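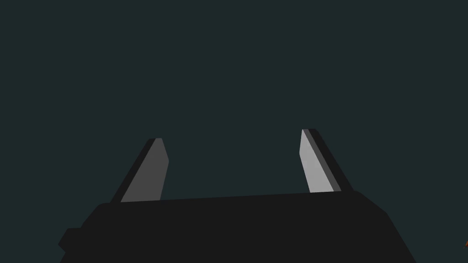 Two-finger parallel-jaw gripper, rendered view.

Reading the fine print on wireless earbud battery life

Battery life is the figure most shoppers look for on an earbud box, and it is the figure least likely to be comparable between two boxes. A manufacturer can choose the volume, the codec, the noise-cancelling state and the point at which the test stops. Each choice moves the result, and few are printed where a buyer will see them.

The Avgate range is a typical case. The carton gives a single total that includes the charging case. The per-charge figure appears on a folded sheet inside, with a footnote specifying half volume, the basic SBC codec and noise cancelling switched off. All three conditions favour a longer run. A listener who commutes with noise cancelling on and volume at two-thirds will not reproduce it.

Volume is the least understood variable. "Half volume" refers to a slider position, and slider positions do not correspond to a fixed output level across phones. A handset with a conservative volume curve may put out noticeably less at the midpoint than another handset playing the same file. Prosdale, which sells mainly through pharmacies and airport kiosks, states its test level in decibels. This is the better practice, although the value chosen is quieter than most people would use on a train.

Capacity can mislead as well. The Prosdale case is rated at 685 mAh, well above the Avgate equivalent, but a case cell is not transferred to the buds in full. Energy is lost in voltage conversion and as heat, and the case circuitry draws a small standby current. Dividing case capacity by bud capacity gives an optimistic number of recharges.

Cell ageing is usually left out altogether. The cells in an earbud are small and are cycled often, in some households twice a day. Hamholm rates its cells for 300 full cycles before capacity falls below the stated threshold. A pair cycled fully once a day reaches that count inside a year. Partial discharges are counted proportionally, so light users will take considerably longer. Storage matters too: a case left on a dashboard through summer will age faster than one kept in a drawer, used or not.

Quick-charge claims need similar care. A line such as "ten minutes for an hour of play" describes charging from near empty, when a lithium cell accepts current fastest. The same ten minutes applied to buds at 70 per cent adds much less. Butt, the only one of the four brands to publish a charging curve, shows the rate tapering from the midpoint onward. The curve is on the support page, not the product page.

Price does not sort the field neatly. The Butt model sells for $122 and the Hamholm for $150, and the cheaper pair carries the fuller documentation. The Hamholm buds have replaceable ear tips in more sizes and a case that can be opened with a standard driver, although replacement cells are sold only to authorised repairers. Revised models from both are due in September, and existing stock may be discounted beforehand.

Before buying, look for the per-charge figure with noise cancelling on. If the carton omits it, check the downloadable manual, where it is often listed under specifications. Note the codec used for the test and compare it with the one your phone will select. Check whether the warranty treats the battery separately from the rest of the product; a shorter battery term is common and is generally found in the exclusions.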